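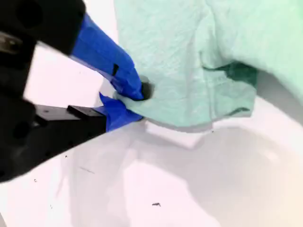

Chapter 6
Knits: Gauge, Stretch and Recovery

Before you start. Have Chapter 5 done, or at least the part on yarn twist. You will need a ruler, a few pins, and one knit garment from your own closet that has gone baggy somewhere. Elbows are good. Cuffs are better.

By the end of the chapter you should be able to:
tell a weft knit from a warp knit by looking at both faces
measure gauge and write it down so another person can use it
work out percent stretch and percent recovery
pick a knit for a neckline, a cuff or a hem, and say why

6.1 Why knits get their own chapter

A woven fabric is two sets of yarns crossing. A knit is loops. Everything in this chapter comes out of that. Loops can open, close, lean over and slide, so a knit gives when you pull it even when the yarn itself has no stretch at all. Cotton jersey, for instance. Pull one cotton yarn out of a T-shirt and tug it – almost nothing. Pull the shirt and it moves plenty.

Same reason knits grow. A loop that has been opened up doesn't always close again. Students tend to blame the fiber, and sometimes they're right, but check the structure first.

Two words to keep straight. Stretch is how far the fabric goes. Recovery is how much of that it takes back. Stores talk about the first one. Customers send things back over the second.

6.2 The Plomano cardigan

We'll come back to this case all chapter so read it now. Plomano is a small label selling mid-price knitwear. One July it put out a long rib cardigan, made up by the Nindico mill, in a soft two-ply yarn. Nice on the hanger. Nice on the fit model too. By fall the returns desk had 45 of them, nearly all with the same complaint: sleeves too long. The sleeves had been cut right. They'd grown.

The fabric sheet listed fiber content, weight and stretch. No recovery figure. It hadn't been asked for. Nindico had knit the rib at a loose gauge to get the drape Plomano wanted, and a long heavy sleeve hanging off a loose rib did what you'd expect.

Keep that fabric sheet in mind. In 6.5 you'll write a better one.

6.3 Gauge

Gauge is the number of stitches across a set width. On a machine it can also mean needles per inch, which isn't the same thing, and people mix them up all the time. In this book gauge means stitches in the finished fabric, counted after washing, unless we say machine gauge.

To take it: lay the fabric flat, don't pull. Pin two points 2 inches apart on the face, along a row. Count the columns of loops between the pins. Those columns are wales. Now turn the ruler and count the rows, called courses. Do it in three places and average them. Stay away from the edges, they curl and the count will be off.

Write both numbers, wales first. A fabric marked 37 by 64 has 37 wales and 64 courses over the distance you measured. Write the distance too. A gauge with no distance next to it is useless and you'll loose points for it on the lab sheet.

Rib is harder. Half the wales are hiding on the back. Stretch it sideways just enough to see them, count, let go. Count both faces.

6.4 Percent stretch

Mark a length, pull to a comfortable limit, read the new length. Subtract the old one from the new one, divide by the old one, times 100. Crosswise first, then lengthwise – most weft knits give very differnt answers.

"Comfortable limit" is vague and we know it. The Zaugg method hangs a fixed weight instead, and the Munlow method uses a fixed time under load. Both are covered in 6.6, with the tables. For now use your hands and be consistent. Same person pulling every time.

Key terms for this section: wale, course, face, back, machine gauge, percent stretch. Recovery is next. Get your baggy garment out.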